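I have a soft spot for big foam toys, and it got a lot worse in September when the toy library in Garside opened its upstairs room. If you haven't been, it's on the corner past the Bravomley bakery, up a flight of stairs that is murder with a stroller (fold it and leave it at the bottom, everybody does). You pay 4 dollars for the month and you can take home anything that fits through your own front door!

We went in for a wooden train and came out with a foam shape sorter the size of a couch cushion. No regrets at all. I carried it to the bus stop under one arm, and it weighs so little that the wind on Wostside kept trying to take it off me.
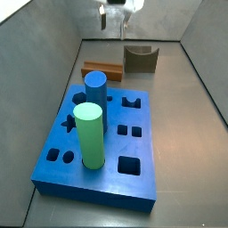

Foam is such a good material for a sorter, and I wish I'd known that before we bought the plastic bucket kind. Drop a block and it doesn't wake the baby. Kneel on one and you keep your dignity. And with a flat slab all the holes are right there in front of you, so a kid can look over the whole lot before deciding -- no turning a bucket around and around to find the right side. I like a board with a few really odd shapes in the mix, too. The arch is my favorite, with that half-circle bite out of it like a little bridge, and the star is a close second. The round holes are the friendly ones. A tall cylinder like the green one stands up out of the board even when it's in its hole, which gives small hands plenty to grab when they want it back out again. And they always want it back out again.

My two play with it completely differently. The older one likes rules, so we do "everything in before the song ends" (he picks the song, it is always the same song). The little one is all about the pulling out. She'll work on one block for ages, grunting like she's moving a piano, and then she holds it over her head and looks around for applause.

A few things I've picked up so far. Play on a hard floor if you can, the carpet makes the board tip when somebody leans on a corner. Wipe it with a damp cloth and barely any soap. Keep the dog in another room -- foam is apparently delicious.

It's due back at the end of the month and I've already put our name down to borrow it again. Next on my list is the Ullutik tunnel set, if the family ahead of us ever lets go of it!

Contact | Copyright Small Floors, Big Toys | Back to top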